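Bread, rent and a borrowed van: a chat with Bianca Dobre

Caught Bianca Dobre between the lunch orders and the school run. She has a pot of tea going and one eye on the clock. Her supper club, Zunham, has been running since October and she still does most of it herself.

"I never wanted a restaurant," she says. "I wanted a long table and people who'd eat what they were given."

What they're given is soup, bread, one big main and a pudding. No choices. 21 seats, always the same 21, because that's how many chairs she owns. First night she sold nine of them, mostly to cousins.

Before this, school kitchens. 200 dinners a day, out by noon. Good training, she reckons, though she dosen't miss the custard. "You learn to peel fast. You learn that carrots are cheap and everyone likes them if you roast them long enough."

The recipes are her gran's, more or less. Sour soup with lovage, stuffed cabbage in winter, plum dumplings when there are plums. Gran wrote nothing down. Bianca rang her every evening for a month and scribbled on the backs of envelopes – some of them she still can't read.

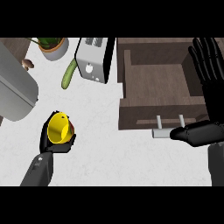 Money, and the van

Tickets are £30. People tell her to put it up. She won't, not yet. "My neighbours come. If I charge 54 they stop coming and I'm cooking for strangers."

The van belongs to Berwyn Eynon, who grows her leeks and most of her potatoes. He gets two seats a month for it. Has he ever missed one? "Once. Lambing." He sent his sister insted, and she asked for thirds.

Next is a Sunday lunch, maybe, if the landlord says yes to the hall. She's also after a second oven. The one she's got burns everything on the left, so the bread goes in on the right and gets turned halfway.

The phone rings. Somebody wants four places and one of them can't have dill. Bianca writes it on an envelope.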